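Ketano Two-Arm Table Kit: read this before you buy the spare fingers

I sell these kits and I run one myself, so you get the bad news from me too! The early gripper fingers, part 1074, can work loose at the mounting screw. Mine did it in the middle of a chess job: one finger sagged, the jaw closed crooked and the arm kept pushing down until I hit the stop. 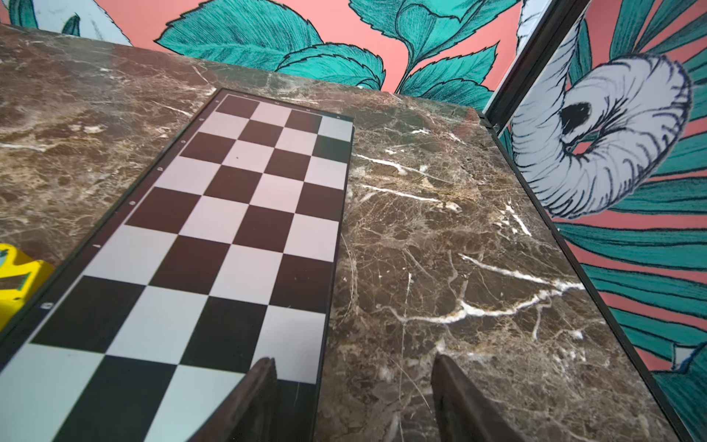

Posted by the Drudach shop desk | 2018-07-13

No harm done to the marble (phew), but I wouldn't want my hand under there. The new finger is part 1261. It has a longer screw and a lock washer, and it fits both arms. If your kit number is 224 or lower, you have the old ones and I'll swap them free through August.

Until yours show up, please run at low speed, snug the screws before every session and keep your hands off the table while the power is on. I know, I know, I used to reach in all the time

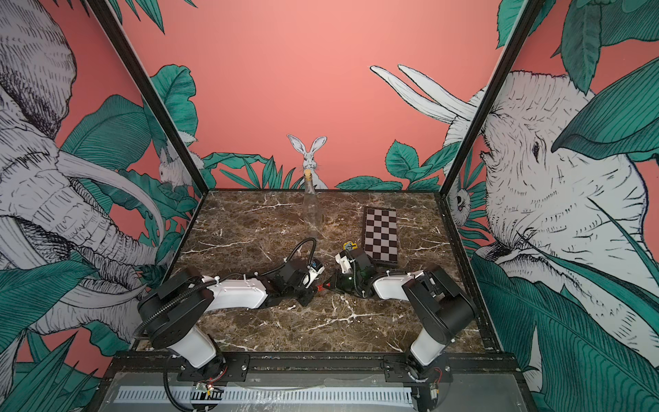
and it only takes one bad grip to cure you of that. I check both arms now, left one first, with the power off.

Spare 1261 fingers come in packs of 3 and ship from Brekorcombe. Hex key included, thread glue sold separately.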